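August 25, 2019

Print durability on cotton bedding, second wash series

Picked up from the July entry. Same question: how much of the color loss on pigment-printed duvet covers comes from the detergent and how much from rubbing in the drum. The first series could not separate the two, as load size changed between cycles. Load is now fixed.

Swatches cut from three covers: one from Ingvarsson, one from Birley, and the unbranded light blue cover from the flat in Plunevton. All are pigment prints on plain weave. Cut 200 mm square, edges overlocked, warp direction marked with a stitch in the corner. Fadwa overlocked the Birley set twice when the first thread started to bleed. Replacement thread is undyed polyester. Do not use the gray cone on the lower shelf for anything that goes in the bath.

Conditions: 45 minutes at 40 C, liquid detergent at label dose, ballast of plain cotton sheeting. Line dried indoors. Swatches read after conditioning overnight, face up, unpressed. Spin left at the low setting throughout. Rosine asked for a high-spin branch, which doubles the machine time; deferred.

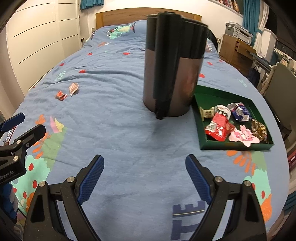 Readings are taken at five fixed points per swatch using the card template. Where a point lands on the boundary between print and ground, shift toward the print until the aperture is fully covered and write the shift in the margin. I did not do this for the first Birley swatch and those values are struck out. They looked lighter than they should have, consistent with the aperture picking up ground.

Reds are moving first on all three covers. Oranges hold better than expected. The greens are harder to judge: at least one of them is printed as a blend, and the yellow component appears to be going ahead of the blue, so the swatch shifts cooler without losing much depth. Lightness alone will miss this. From now on log all three color coordinates and leave the single-number difference for the summary sheet.

Dry crocking, Ingvarsson: slight transfer on the white cloth, same as unwashed control. Birley: more transfer than control after the fifth cycle, then less. Possible explanation is that loose surface pigment comes off early and what remains is well bound. Wet crocking to follow when the new cloth arrives. Fouad says the supplier ships on 500-piece minimums only, so this may wait for the budget meeting.

Detergent-only branch (static soak, no drum) finished yesterday. Very little change in any color. Points to abrasion as the main cause, with one reservation – the soak had no suspended lint in it, and lint may carry pigment away that would otherwise settle back. Svenja suggests adding chopped sheeting fibers to the soak. Agreed. Quantity to be matched to what the drum filter collects per cycle, dried and weighed.

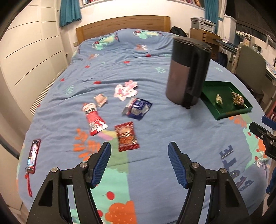 Binder cure is the other open item. Prints cured short of temperature fail in the way we see in the reds, and cure cannot be inferred from the finished cloth by eye. Latifa has run the Ziseo strike-offs through the small oven as references: one set at the recommended setting, one deliberately undercured. If the undercured set tracks the duvet swatches through the wash, that is a reasonable argument. It is not proof. Binder chemistry in the purchased covers is unknown.

Oven notes: display reads high against the thermocouple, and the error grows toward the back wall. Center shelf only. Let it settle before loading and do not trust the beep.

Hand feel changed on the Ingvarsson cloth, stiffer over the printed areas and softer elsewhere. Not measured. Bending length would be the obvious test but the strips need to be cut clear of the seams and there is not enough cloth left. Order a second cover, same lot if they can find it.

Shrinkage: recorded on the 325 mm strips, warp and weft separately. Most of it comes in the first cycle. Birley is worse in the warp. Figures are on the blue sheet in the folder.

To do
Repeat struck-out Birley readings on the spare swatch.
Soak branch with lint.
Recheck white tile calibration before the next reading session. It drifted between morning and afternoon.
Ask Svenja where the second card template went.
Label the undercured strike-offs on the back, in pencil. The tape labels came off in the bath.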